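From: Hammad Dogar
To: clekurik-collect list
Subject: Re: [clekurik-collect] T-shirts, how messy is messy enough

Hi all, quick reply, on my way out.

On Saturday Lenuța Stoica wrote:

> Hammad, we went through the first 298 shirt episodes over the weekend.
> Folding itself is fine. Starts are too easy. Nearly all of them begin
> with the shirt flat, face up, collar away from the operator. Policy
> does OK from there and falls apart if a sleeve is under the body.
> Can you get us more ugly starts? And is anybody still doing the
> one-handed flattening, or did that get dropped when Demissie moved
> to two grippers?
>
> Also 19 episodes have the jaw closed for the whole first second.
> Are people picking the gripper up squeezed?
>
> Lenuța

Ugly starts – yes. Agreed, should have been in the sheet from day one. From now on:

Pick the shirt up by any one point, drop it, leave it. No straightening before you hit record. If it lands flat by luck, drop it again.

Sleeves wherever they end up. Bunched, folded over, underneath, all good. Inside out is a seperate task, please don't mix them in.

One-handed flattening is NOT dropped. Tanveer's group still does it, second gripper just stays parked on the cloth till the folding part. If you do it that way put "flatten1" in the notes field, otherwise Lenuța can't split them out.

The closed jaw: my guess is people grab the handle and squeeze while they're getting comfortable. Hand on, jaw open, hover over the fabric, then start. Shamim is going to check wether the 19 are all from one operator or spread around. If it's one person we just redo them, no big deal.

Keep the sage cloth for now. I know Aqeel wants to swap surfaces, and he's right, but one thing at a time. Blue shirts on green first, then we change the cloth. And leave the laundry stuff in the background alone, don't tidy it between takes, Brestus wants normal rooms.

Numbers: we have 119 messy starts that I'd keep. Target is still 1,000 by the end of April. Doable if both rooms run evenings. Demissie room has been quiet after 6, somebody take it pls.

Upload same day, not in one lump on the weekend. The Lumovness bucket choked last time and I spent half a night re-sending.

Still open: do we trim the bit where the hand comes in at the start? I say leave it, Tanveer says trim. Lenuța your call, you're the one training on it.

Hammad

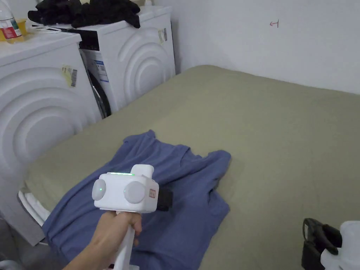

PS battery check before you start a run, not halfway. And whoever has the spare charger for the second room, bring it back, I need it for Tanveer's group tomorrow morning.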